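T-Shirt Folding: Your Questions, Answered
March 24, 2020 – by Maëlys Le Goff
3 min read

I love folding T-shirts. There, I said it! Ever since our Ellbridge folding evenings started in December, people have been sending me questions faster than I can reply, so I've gathered the ones that come up most. If yours is missing, write to me and I'll add it.

Do I need a special surface?
Any flat, clean surface bigger than the shirt will do. I use my kitchen table, and Tihomir (my partner in crime at the Stevelport evenings) swears by the floor with a sheet on it. Beds are comfy, but the mattress gives under your hands and the creases stay in. If a bed is all you have, put a big tray or a piece of board on top – it makes a wonderful difference.

Should I fold straight from the dryer?
If you can, please do! Jersey is so easy to smooth while it still has some warmth in it. Shirts that have sat in the basket overnight can go back in for a few minutes with a damp washcloth.

What do I do with a shirt that's all crumpled up?
Don't start folding yet. Find the two shoulder seams first, pick the shirt up by them, and give it one good shake. Then lay it face down and run your palms from the middle out to the sides. I used to skip the shaking and go right to the smoothing, and it took me twice as long.

Which fold do you use?
Sides in, sleeves back, bottom hem up to just under the collar, then into thirds. You end up with a neat little packet that stands on its edge in a drawer, so you can see every shirt you own. I have 22 in one drawer and I can find my old Hurninska softball shirt in seconds!

And long sleeves?
Same fold, with one extra step. After you bring in each side, lay the sleeve straight down along the body so it doesn't cross the middle. Crossed sleeves make a fat lump, and the packet falls over.

My dark shirts pick up lint while I fold. Any tips?
Wipe the table first, and do the dark ones before the towels. I also wash mine inside out, a habit I got from my aunt in Hoxha, and they come out looking so much better.

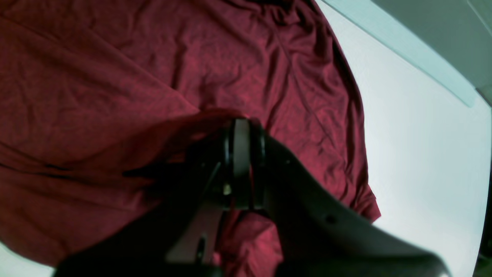 How do I keep a thin knit shirt from stretching on a hanger?
Fold it and keep it in a drawer, where nothing pulls on the shoulders. If it has to hang, choose a wide padded hanger and slide it in from the bottom hem so the neckline keeps its shape.

Can kids join in?
Of course! Start them on washcloths, then small T-shirts. My nephew was doing his own pile within a week, and his stacks are a bit wild, and I adore them.

Contact: Maëlys Le Goff, Ellbridge Folding Evenings | © 2020 | Back to top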